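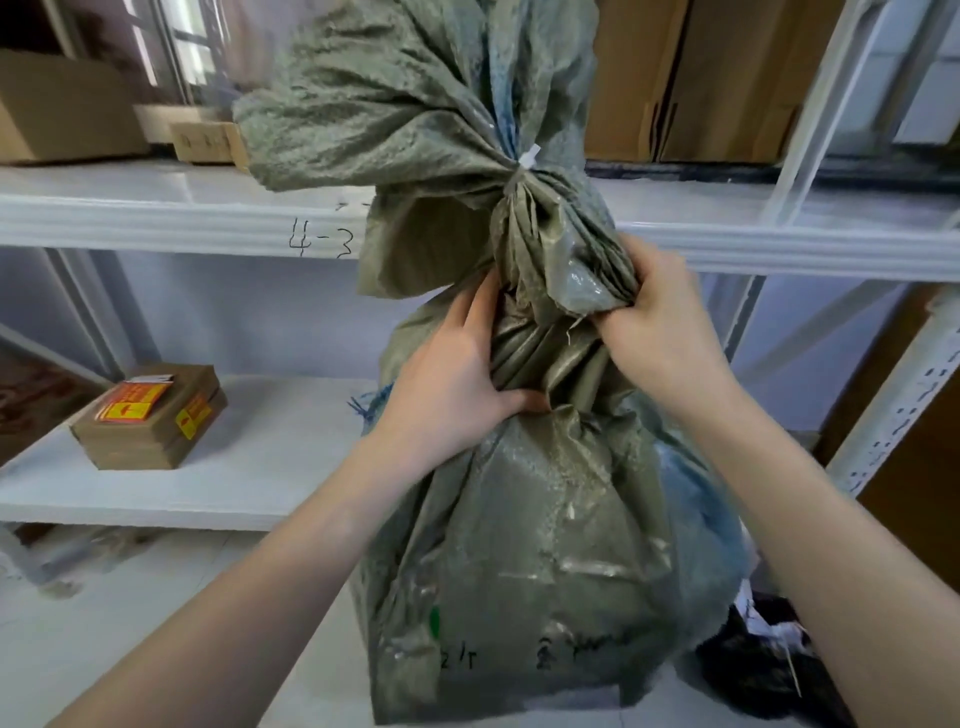 La versión 47 del módulo de percepción de Kestby, publicada el 23 de febrero de 2018, cambia la forma en que el planificador recibe los objetos deformables. Hasta ahora el detector entregaba una caja envolvente y un punto de agarre, representación suficiente para cajas de cartón pero inservible para un saco de rafia con el cuello retorcido y sujeto por una brida blanca: la tela que sobresale por encima de la atadura se abre en abanico, y el centroide calculado cae en una zona sin rigidez ninguna. El nuevo tipo de mensaje, CuelloCerrado, sustituye el punto por un segmento con tres atributos: eje local, radio mínimo y distancia al cierre. Con las dos manos justo debajo de la brida, como en la demostración de referencia, el segmento queda oculto en buena parte, y el estimador lo reconstruye a partir de los pliegues visibles a ambos lados.

El estimador se ha entrenado con 611 secuencias anotadas por el grupo de Neusa Barros en el almacén de Zonon. Se reservaron 101 para validación, separadas por saco y no por fotograma, de modo que un mismo ejemplar nunca figura en los dos conjuntos. La anotación distingue cuatro fases: recogida de la tela, torsión, paso de la brida y tensado. Las transiciones se marcan a mano. El intento de derivarlas de la velocidad de las muñecas se abandonó en la versión anterior: durante el paso de la brida las muñecas apenas se desplazan y todo el movimiento relevante está en los dedos.

En control, el cambio principal afecta al relevo entre manos. El planificador trataba la sujeción del cuello como una restricción binaria (sujeto o libre) y liberaba una pinza en cuanto la otra confirmaba contacto. La restricción pasa a ser un presupuesto de par residual que se reparte entre ambos efectores, y ninguna pinza puede abrir mientras la otra no haya absorbido su parte. El parámetro correspondiente es par_reserva. Su valor por defecto es conservador y alarga el ciclo; conviene ajustarlo por tipo de tejido antes de tocar los límites de velocidad.

El caso que sigue abierto es el de la brida todavía sin pasar. La tira es corta, blanca y queda pinzada entre los dedos de la misma mano que aprieta el nudo, con lo que la segmentación tiende a fundirla con la piel o con los brillos del tejido. El detector de objetos finos escrito por Alžběta Ondrejka se ejecuta ahora en un recorte a resolución completa centrado en la mano derecha, y su salida solo se acepta si persiste durante varios fotogramas.
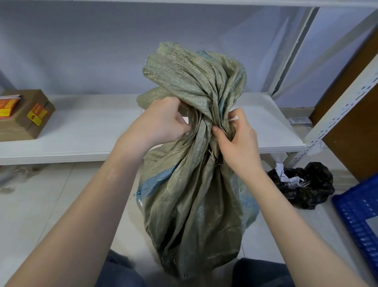 Viera Murín objeta que el filtro de persistencia introduce un retardo justo en la fase en que menos conviene, y que preferiría propagar la hipótesis de la brida con su covarianza y dejar que el planificador decida cuándo es suficiente. Propone además que el recorte siga a la mano que sostiene la tira, sea cual sea, dado que un operario zurdo invalida la configuración actual.

La segunda observación se ha incorporado como incidencia 162 y está asignada a Arturo Caputo. La primera requiere modificar la interfaz entre percepción y planificación, y se estudiará en la rama de marzo.

Notas de migración: los ficheros de configuración anteriores se leen sin cambios, salvo el campo punto_agarre, que se ignora con un aviso en el registro. El visor Kiken necesita recompilarse para mostrar los segmentos.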